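From: Despina Stoyanova
To: gilamside-robotics list
Subject: Re: [gilamside] Gripper episodes – what counts as usable

Chidubem Briggs wrote on Sunday:
> Liliana and I went through the last batch and threw out 143 episodes of
> 687. Most of them failed at the tracking step. Is there a rule for
> this, or do we each decide? Also, does the finger padding need
> replacing before October?

There is a rule, but it was only written down for the Dravilano course, so I am repeating it for the club.

An episode is dropped if the pose track has a gap longer than 400 ms. Shorter gaps are filled by interpolation and the episode stays in. Do not judge by eye from the video. Run the check script first, then look only at the ones it flags. Florian changed the script last week so that it prints the gap length along with the episode number; please pull before you run it.

Of the 143, I reran the check and got 38 that should go back in. The list is in the shared folder under your batch name. The rest are correctly rejected. Most of those have fast wrist turns near the start, before the tracker has settled. Hold still for two seconds, then move.

On the padding: replace it when the mesh is worn smooth or lifts at the tip. Change both fingers together and redo the width calibration afterwards, or the opening values will not match the older episodes. Solange has the spare strips.

Two smaller points. The Fukano export still writes time stamps in local time – convert before merging. And please put the operator's initials in the episode name. We have three people collecting now and I cannot tell the sessions apart.

Liliana, can you take the merge this time? I will do the train and test split once it is in.

Despina
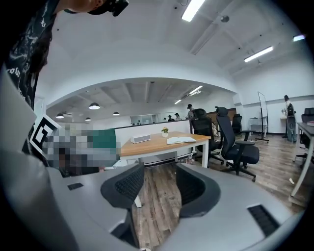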